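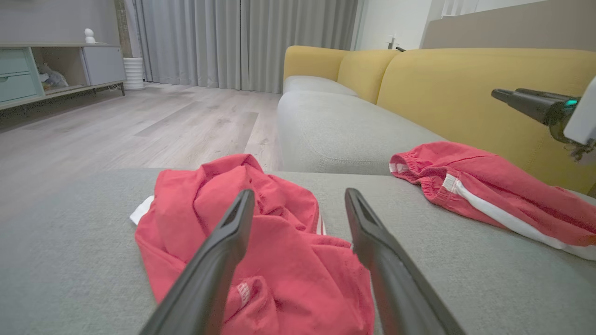
Gerkimar Two-Arm Home Set

We love this set, and it's the one we point most first-time buyers to. Two matched arms, a gripper on each, a camera at the wrist, and software that gets a small team from unpacking to picking up laundry without a lot of fuss. Trastside has stocked it since January and we keep one running in our own living room setup, sofa and all, so what follows comes from daily use.

Clothes are the reason most people call us. A shirt crumpled on a cushion has no fixed shape, the label might be on top or buried, and the next time you drop it everything is different. It's a great first job for two arms! One can hold while the other pulls, and you learn very quickly what your grippers can and can't do.

What's in the box
Two arms, left and right
Two grippers with long, slim black fingers
Wrist cameras, already fitted
Power supplies and one emergency stop
4 spare fingertips
Printed quick-start sheet (the full manual is a download)

What it costs

The full set is $1,254. If you already own a controller that runs the Birnura software, the arms-only version is $929 and everything else in the box stays the same. Shipping is figured at checkout. Schools and registered clubs can ask us for an invoice with later payment, just put "invoice" in the order notes.

Please leave room in the budget for the things around the robot. Palesa Makhubela, who looks after our pre-sales questions, has a short list she sends to everybody: a solid stand, a spare set of cables, a head-height camera if you want a view of both hands at once, and a pile of ordinary clothes you don't mind wearing out. Go for a mix of sizes and fabrics. Soft knits bunch up and stay bunched, stiff cotton springs open again, and anything with a waistband behaves in its own way. Secondhand is perfect for this.

Planning your space

You don't need a lab. A couch or an ottoman at seat height is a fine work surface, and if homes are where your robot will end up, it makes sense to practice there. Gray upholstery with a bright garment on it is an easy start for the cameras. Dark socks on a dark couch can wait until later.

Measure before you order. You want both grippers to reach the middle of the cushion with some bend left in the arms. Wenceslao Ochoa in our workshop tapes the reach out on the floor first and slides the furniture to fit — ten minutes of work, and it has saved more than one customer from buying the wrong stand.
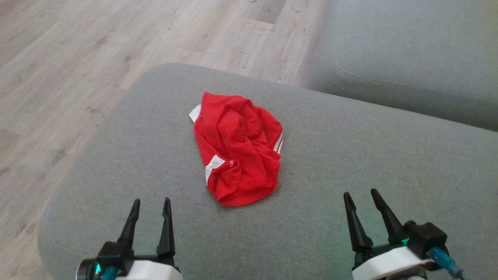 Choosing fingers

The standard slim fingers are what we'd buy again. They get under a fold nicely and they're good around small details like trim and care labels. Lazarević makes a wider pair with a rubber face that fits the same mount, and those are lovely for towels and thick sweatshirts, though a bit clumsy on kids' sizes. Start with the standard ones and add the wide pair if your work calls for it.

Delivery and setup help

Sets in stock leave us within 11 working days, tested as a pair. Every order comes with a video call to get both arms moving, and you can book it for a morning or late afternoon slot. Have your work surface in place before the call and a few clothes within reach, so we can go straight to a first grasp together.

Replacement fingers, cables and power supplies are listed under Spares. For stand drawings, write to the workshop and mention the height of your couch.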